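**Wondon simulated workcell – frequently asked questions**

Last revised in June by Melina Kyriakidis, customer support, Clutico

## Before you buy

**What do I get for my money?**

A licence for Wondon, the two-arm robot model, the room builder and a library of household and workshop objects. You can set up a task, run it and record the results without owning a robot. It doesn't include any hardware.

**Who uses it?**

Mostly small teams who want to try a task many times before they book time on a real machine. We also sell to colleges. Karamanlidis, a packaging firm in Stullton, uses it to check new gripper positions before changing anything on the line.

**How much does it cost?**

A single seat is £709 a year. A teaching licence is £2000 a year and covers up to 100 students. Prices don't include VAT.

**Is there a free trial?**

Yes. It lasts three weeks and nothing is locked, but recordings made during the trial carry a watermark. The watermark goes when you enter a paid key, including on files you have already saved.

**Will it run on my laptop?**

If the laptop has a separate graphics card, probably. Without one the program will start, but playback is slow and the gripper views may drop out. Run the checker on the download page first – it needs no account.

## Views and rooms

**Which views can I record?**

You can record a close view of a gripper and a wider view that takes in both arms. Each is saved as its own file and you can switch any of them off. Close views are plain by design when the gripper is open and away from the objects, so don't worry if there is little in them at the start of a run.

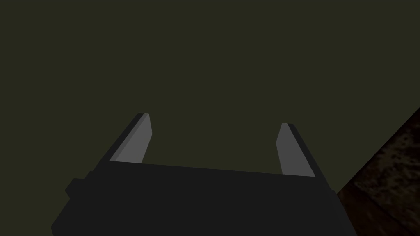
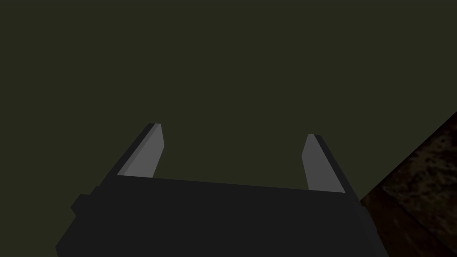
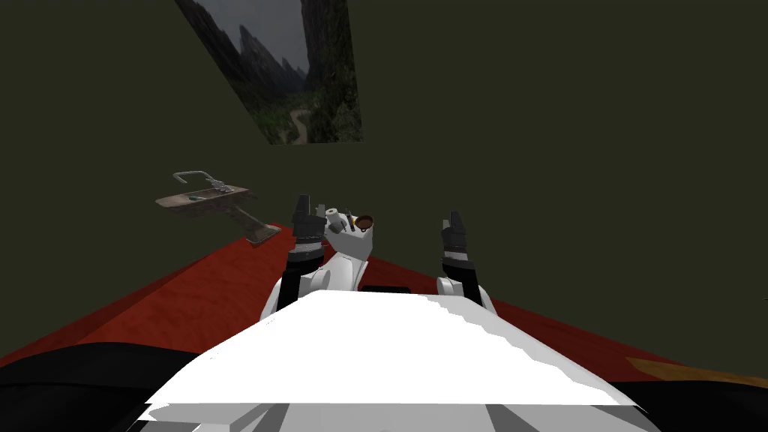 *Wondon simulator: open gripper, close up (first two); both arms over the red surface (last).*

**Can I change the colours of the room?**

Yes. Walls, floors and worktops each have a colour and a finish, and you can set them by hand or let the program pick at random for every run. Most people start with fixed colours and turn on the random option later.

**Why is one of my fittings hanging in front of the wall?**

The room builder places fittings by their centre point, so deep items such as sinks can end up away from the wall. Select the item and choose Snap to Wall. If it doesn't move, the wall is locked. Unlock it in the room list and try again.

**Can I add my own objects?**

You can import a mesh and give it a weight and a grip setting. Keep the mesh simple. Very detailed models slow the contact checks and rarely change the outcome of a grasp.

## Running tasks

**The fingers close but the object slips out. What should I check?**

Check the object's weight first. Imported models often come in at the wrong scale, and a cup can end up as heavy as a bucket. Then look at the friction setting on the finger pads. If both are right, lower the closing speed.

**Can I use the results on a real robot?**

You can export arm paths and gripper commands. You will still need to test them at low speed on your own machine, with your own guards in place. We can't promise that a grasp which works in Wondon will work on the bench.

**Can I run the two arms separately?**

Yes. Each arm has its own start and stop – use Link Arms if you want them to share a clock.

## Accounts and support

**Can I move my licence to another computer?**

Sign out on the old one and sign in on the new one. If the old computer no longer works, write to support with your order number and we will release the seat.

**What happens when my licence ends?**

You can still open and play back your recordings. You can't make new ones until you renew.

**How do I report a fault?**

Use Help > Send Report. It attaches the log and your room file. Please add a line saying what you were doing at the time.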